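The packing supervisor at Selvanayagam, a small soap maker that supplies hotels and mail-order customers, has run the same bench for 7 years. She asked that her name be left out. The conversation was mostly about bins.

"People ask about the soap," she said. "The soap is settled. What changes is how it gets from the curing rack to the carton, and most of our losses were in that stretch."

The losses were dents and chipped corners. In one month the company set aside 2,355 bars that were sound in every respect except shape. They were sold as seconds under the Florano label, at a price that covered the oil and little else. A review in March traced most of the damage to overfilling. Bars were stacked four layers deep in tall crates, and the lowest layer took the weight of the rest.

The crates were replaced with shallow open bins from a supplier called Deton. The rule for them is short: one layer, long sides parallel, no bar resting on another.

"You can fit more in if you stand them on edge," she said. "I won't allow it. They tip over when the bin is slid, and then you have a corner sitting on a face."
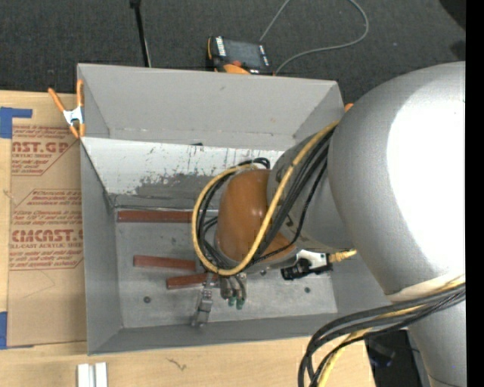 *Three reddish-brown bars in a gray bin on the bench.*

Bins are wiped out with a dry cloth between batches. Water is kept away from them, as a damp floor marks the underside of a bar and the mark shows through the paper wrap. Scratches on the inside are tolerated up to a point. She runs a thumbnail along the base, and a groove that catches the nail sends the bin back to the storeroom for tools and string.

Asked about the work surface, she said she had been advised to change to steel and had declined. "Wood is quieter and it doesn't skate. If I set a bin down, it stays where I set it."

Cartons hold 19 bars, an odd number that comes from the inside width of the Hallasent box the company has bought for years. A different box would allow 20. She has priced it twice. The minimum order is 500 cartons, and the present stock has to be used first.

The seconds rate has dropped since the change, though she would not give a figure until a full year had been recorded. What remains is mostly wrapping damage, where the paper is pulled too tight over an end and splits at the fold.

"That one is a paper problem," she said. "We have samples of a softer sheet coming. I'd like to see it on the darker bars first, they're the ones that show every crease."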